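Review: the Strand fine-tuning kit for two-arm tabletop setups
Posted Tuesday, February 20, 2024, by Yanti Manurung

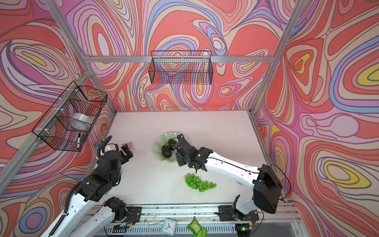 Does training against patterned walls help a policy when you move it to a different room?
It helped in our tests, mostly with picking and much less with placing. The gain was large enough that we kept the printed walls up.

Strand is a package of training scripts, a data format and a set of printable fabric backdrops. The idea behind it is background variation. You collect demonstrations in front of busy patterns, swap the fabric between sessions, and the policy learns to pay less attention to what is behind the objects. The method comes from a paper by the Clerside group, and the kit follows it closely.

We ran it at Zidcombe for most of the winter. Adi Ngau did the teleoperation and I did the training. We ended up with 3083 demonstrations, all on short household tasks: moving fruit onto or off a plate, putting small items in a basket, handing an object from one arm to the other. Avocados and grapes were in a lot of them. We used 4 backdrops.

Setup took two days. The fabric comes with sewn edges and goes over flat panels without much trouble, though the corners need pulling tight or you get folds. The scripts installed cleanly. The converter did not like our joint naming and stopped with an error that gave no line number. Adi found the cause in the config file after an afternoon.

For the comparison we trained two policies. One used Strand's mixed backdrops, and one used the same number of demonstrations in front of plain gray cloth. Then we ran each for 100 trials in the next room, with white walls and a window on one side. The mixed policy finished 71 picks and the plain one 48. On placing, the gap was only six trials, and I would not read anything into that.

Both policies had trouble with dark objects on light plates when the sun came in. Strand does nothing about lighting, and the manual says so on page two.

Training time was the main cost. A full run took roughly 700 minutes on our machine, and the checkpoint tool saves far too often by default. Change that setting before you start or you will fill a disk, as we did.

We tried Bellusik last July for the same purpose. It changes backgrounds in software after collection, so there is no fabric to hang. It was quicker to set up, but the masks were poor around the fingers and we threw out a lot of episodes. If you can't put walls around your table, it is still the one to try.

Support for Strand is by email. We wrote twice and got useful replies both times, the second one with a patched converter attached. The patch isn't in the public download yet.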